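Home Tech / Features / Robots and Work

The Long Road to a Wiped Table

By Ngan-ling Yau
4th February

We use cookies to remember your preferences and measure how our stories are read. Manage settings or continue to accept.

Every few months somebody sends me a video of a robot cleaning a kitchen. The music is gentle, the counters are already spotless, and the speed has been raised to the point where the curtains look nervous. I have watched dozens of these. I have yet to see one in which a person walks in halfway through and puts a bag of groceries down in the wrong spot.

So when Flemside, a small automation firm that wants to sell cleaning help to cafes and shared offices, offered to let me watch its machine deal with spills, I said yes on two conditions. I wanted to see it at its normal speed, and I wanted to see the tries that went badly. Chun-yin Liao, who runs the chores program there, agreed to both with less fuss than I expected.

Wiping a table is a good test, much better than dancing or backflips. It is dull, it comes up all day long in any place where people eat, and a teenager on a first shift can do it while talking about something else. It also hides a surprising amount of skill. You press hard enough to lift the liquid and lightly enough that you don't push it over the side. You fold the cloth to find a clean face. You tilt your head, catch the light on a streak you missed, and go back for it. Ask anyone who does it for a living how they do it and you will get a shrug.

Flemside's version has two silver arms, a black gripper on each, and a blue towel folded on a white table. The mess is a couple of brown puddles and the drops around them, the kind of thing a tipped mug leaves behind.

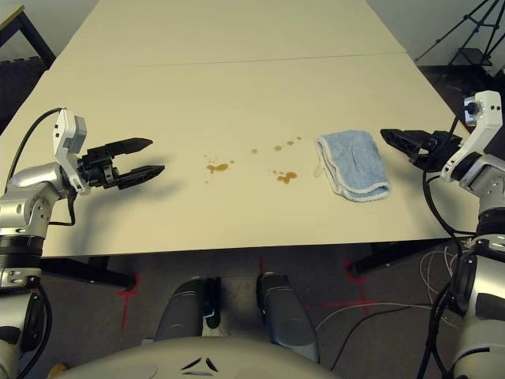

What the machine has to work out

Liao breaks the job into parts when he talks about it, and each part has its own way of going wrong. The machine has to find the liquid. It has to pick up something soft, and soft things are the old enemy of this whole field. A box keeps its shape when you grab it. A towel has a new shape every time, and the shape changes again the moment you touch it. Then comes contact with the table, where a little too much force makes the arm stutter and too little leaves the cloth skating across the top of the puddle.

"People see it wipe once and think we have solved wiping," Liao told me. "We have solved that wipe."

I liked him for that line, though I noticed it didn't appear anywhere in the sales material. The brochure says the system "handles everyday spills with confidence." I asked what confidence meant, in numbers. He went and got them. Over the past year the team had logged 1509 attempts on tables of different kinds, and in 715 of them the surface passed inspection without a person stepping in. That is a bit under half. A cafe owner with a bit under half of her tables clean would not describe the situation with the word confidence.

To be fair, those attempts cover a long stretch of work, and Liao says the later ones went better than the early ones. He would not give me a breakdown by month. I asked twice.

There is also the question of what passes. Flemside's inspector looks at the table from above under even light and checks for visible liquid. My grandmother's inspector was her forearm. She would lay it flat on the table, and if it stuck, you did it over. Stickiness is the part of a sweet drink that stays after the color has gone, and as far as I could learn, the machine has no opinion about it.

Small drops are another sore point. Big puddles are easy to find and easy to score. The fine spatter that flies off to the side is easy to miss and easy to smear, and it turns up wherever a cup has been knocked over with any force. A human wiper takes a wide sweep out of habit and gets the lot. A machine that plans its strokes around what it detects will treat a speck as either a target or nothing at all.

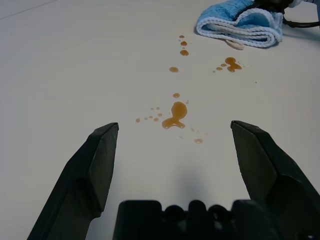

Liao's answer is that the arms can simply be told to wipe the whole table each time, mess or no mess. It's a sensible fix and it's slow. A full pass takes up to five minutes, according to him, and that is with the table cleared. Put a sugar bowl, a phone and a half-eaten muffin on it, and the job becomes a different one: move the muffin or go around it? Is it trash? Whose phone is that?

I put the same question to two other outfits. Navex, which builds arms for warehouse packing, said it had looked at cleaning and dropped it, and a manager there told me flatly that tables were "a bad business." Trumurura, a start-up with a home robot in the works, sent me a video. The counters were spotless.

The argument from patience

The best case for machines like this one has little to do with skill. It rests on hours. A robot that is bad at wiping could still be useful if it is willing to be bad at it all night, in an empty office, 365 days a year, with no one waiting for the table. Liao makes this case well. He pictures a machine that goes from desk to desk after dark and takes as long as it likes.

I half buy it. But someone has to wash the towels, and someone has to check on the thing in the morning. Someone must also deal with the night it drags a wet rag through a stack of signed contracts. When I asked Lo Presti, a cleaning contractor with crews in several office parks, what it would want from a robot, the operations desk didn't mention tables. They wanted something that could empty a trash can and put in a new bag. I passed this along to Liao, who winced. Bags, he said, are worse than towels.

He is more hopeful about the grip itself. Holding a cloth down and keeping hold of it is the piece his team has put the most work into, and he talks about fingertip pressure the way some people talk about wine. 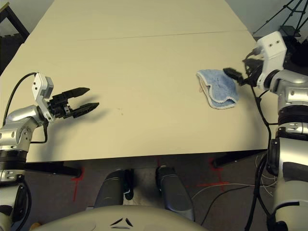
A gripper presses on the edge of the folded towel. Faint brownish specks show on the table to its left.

Would I buy one? No, and neither should you, not at the price Flemside is hinting at and not with a score of 715 on the board. The firm plans a trial in a real cafe in August, during opening hours, with customers. I have asked to be there, and I have asked that they let me choose the seat and the drink. Liao said he would think about it.

I plan to order something with syrup in it.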